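桑诺顿（Sanolton）居家整理支持项目
阶段进展报告

提交单位：特罗德尔（Trodell）生活服务中心
报送：弗代尔（Furdale）基金会项目管理部
报告期：截至八月底

一、总体情况

本报告期内，项目按照批准的工作计划推进，主要围绕餐桌区域的收纳与日常整理开展工作，包括练习桌面的布置、餐具的选配与分类、整理流程的试行以及配套说明材料的编写。上一期报告中列为待办的事项，除印刷材料外均已办结。项目支出在预算范围之内，未发生科目调整。

二、主要工作进展

（一）场地与家具
练习区设在中心一层南侧。原用的折叠桌因桌面晃动，已停止使用，现改用浅色木质桌面的工作桌。桌面远端增设一层带细腿的木制置物架，架面高出桌面，用于放置已归位的碗具，桌面主要区域留作取放和整理之用。桌子远端另摆放一盆绿植，整理过程中保持原位，练习者须在保留固定摆设的条件下完成归置，与一般家庭餐桌的情形较为接近。

（二）餐具选配
餐具由查韦斯（Chávez）家居用品商行供应，分两批到货，验收合格。选配时以颜色区分明显为首要条件，碗与杯均选用纯色或内外异色的款式，以便在口头指示中直接以颜色指称。首批到货中有8件因边沿毛糙退换，补货已收讫。

（三）整理流程
流程分为3个环节：先将桌面上的杯、碗移至便于拿取的位置，再按大小叠放，最后移上置物架。试行初期，叠放顺序未作规定，结果不一，后统一为同类碗相叠、小碗单独放置。报告期内累计完成整理练习190余次，记录表已按月装订，存放于中心档案柜。

（四）说明材料
流程说明初稿已完成，正文采用短句，每一步骤单独成段。内部审阅提出的修改意见集中在用词方面，例如“收起”与“放回”混用，现已统一为“放回”。印刷因纸张规格变更有所推迟，预计下一报告期内交付。

三、存在的问题

一是置物架面积有限。碗具叠放后尚可容纳，若再增加盘类，则需另行安排位置。二是杯类的归置位置尚未确定。目前杯子留在桌面，杯内有时还放有细长物件，现行流程未说明应先取出还是随杯一并移动，各次记录的处理方式不尽一致。三是记录表栏目偏多，填写耗时较长，部分备注栏内容重复。

四、桌面布置现状

练习进行中的桌面布置如下。粉色碗叠放于浅蓝色碗之上，与一只内侧为紫色的橙色小碗同置于架上；红色碗和黄色杯仍在桌面。

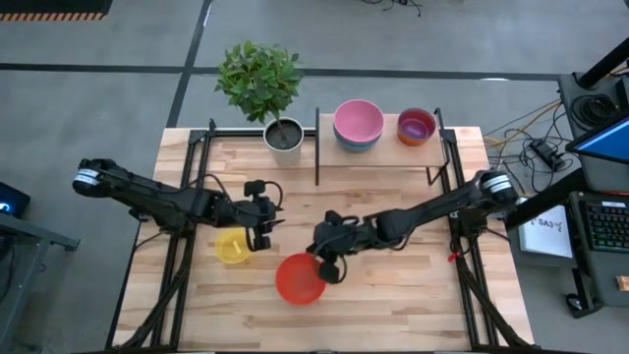
五、下一阶段安排

1. 明确杯类及杯内物件的归置办法，并补入流程说明。
2. 比较2种置物架加宽方案，择一报批。
3. 精简记录表，合并重复栏目。
4. 完成说明材料的印刷与分发。

六、需基金会协调事项

置物架加宽所需费用拟从家具科目结余中列支，不申请追加经费，请予核准。印刷材料交付日期顺延一事，已另文说明，请一并批复。

特罗德尔生活服务中心
八月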